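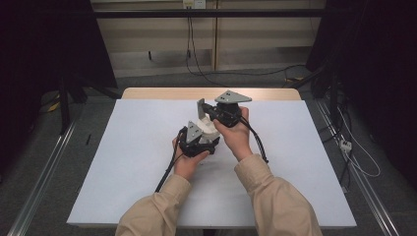
Storkbridge opens its doors for a hands-on robotics afternoon in February

We've been promising the neighbours a look inside for ages, and in February we're finally doing it! Storkbridge is holding its first open day at our Cedstead workshop, and there are 113 places, all free.

I'm Vy Nông and I look after visits here, so I'm the one who'll be handing you a badge and pointing you towards the tea. After that you'll meet Mỹ Tăng and Wycliffe Kirui, who spend most of their working day at a table with a hand-held gripper in each hand, showing our robots how a job is done. They'll run four demonstrations over the afternoon, and after each one you can have a go yourself. (It's harder than it looks. I tried it in my first week and my wrists complained for days.)

"People expect to come and watch a robot, and then they spend the whole visit asking about the person's hands," says Wycliffe. "I like that. Ask me anything."

Our teaching library now holds 3789 recorded tasks, and Myroslav Didenko will be playing back a few of his favourites in the side room, including some that went badly wrong.

Doors open at 1 pm and the last demonstration starts at 4. Children are very welcome with an adult, and the whole workshop is step-free. Parking is tight, with only 17 spaces, so do take the Skemesard bus if you can, it stops right outside.

To book, ring the Storkbridge front desk or pop in. Press who'd like to talk to the team before we open should ask for Halfdan Hjaltested.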